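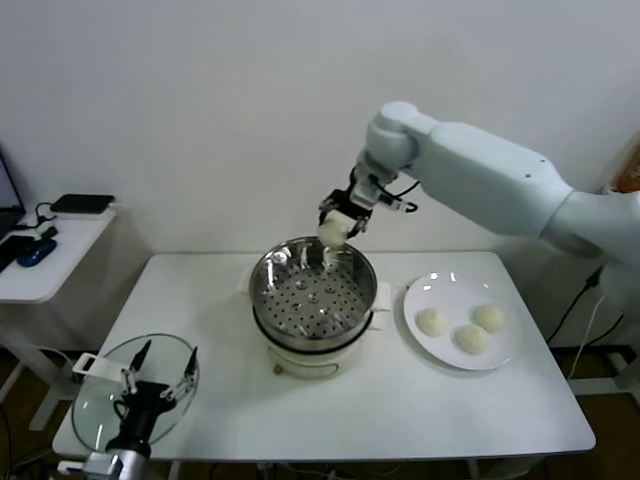 *Bun task, left gripper on the lid, right gripper over the steamer.*

2021-10-23

Came in on a Saturday to finish the steamer runs. The building heat was off until ten and I kept my coat on for the first batch.

We are comparing two ways of training the same policy. The first gets 3000 demonstrations, all collected the usual way, full task from start to finish. The second gets the same 3000 plus 326 short ones that start partway through, with the lid already up or a bun already in the gripper. So 3326 in total. Haziq thinks the short ones are where the gain comes from. Frauke thinks any extra data would do the same and we would need a control with 326 more full runs to say otherwise. She is right about the control. I wrote it on the board before I left so we can't skip it.

The task order is fixed now. Left arm lifts the lid and keeps holding it. Right arm takes the buns off the plate one at a time and sets them in the steamer. Left arm puts the lid back. We dropped the version where the lid gets laid on the table first. It was slower and the lid kept ending up in places where the right arm wanted to be.

Policy one did what it did on Thursday. It gets the first bun in fine and then hesitates over the plate, moving back and forth between two buns until the time limit runs out. Anderson calls this dithering and wants a proper measure for it. I suggested counting direction changes of the wrist within 2 seconds. He will try it on the old logs and see whether the number agrees with what we see by eye.

Policy two hesitated less. It has its own problem. On several runs it let go of the bun too high, so the bun dropped in and landed against the wall of the basket. I scored those as placed but marked them separately. The written rule says a bun counts if it is inside the rim when the gripper opens, and I did not want to change the rule in the middle of a set. We should talk about it Monday.

The lid is still the hard part for both. The glass gives the depth camera very little to work with, and the estimate of the rim moves from one reading to the next. Cirilo tried the Mustonen filter on it last week. It steadied the estimate but added a lag, and the gripper closed late. He has an idea about grasping by the handle only and ignoring the glass. I think that is the simpler thing to try.

Dough is a nuisance. It softens as it sits out, and a bun that has been handled a few times has dents in it that a fresh one doesn't. I swapped the buns between batches today and wrote down when. In the earlier sets we did not write it down, so I can't tell how much of the spread comes from that. Getsemaní has asked twice about silicone buns. They would be easier to repeat with, but then we are measuring silicone. I said no for the main result and yes for debugging.

Stopped at four. The right gripper was getting sticky on the inside faces and I noticed grip force readings creeping up, so I threw out the last batch and cleaned the fingers. Will add a wipe between batches to the protocol.

Remaining before the December draft: the control set, the dithering measure, and 300 evaluation runs on each policy with the final rules. Haziq has booked the arms for evenings. I need to copy today's logs over to Suseo, the disk here is nearly full again.

Bought noodles on the way home. No buns.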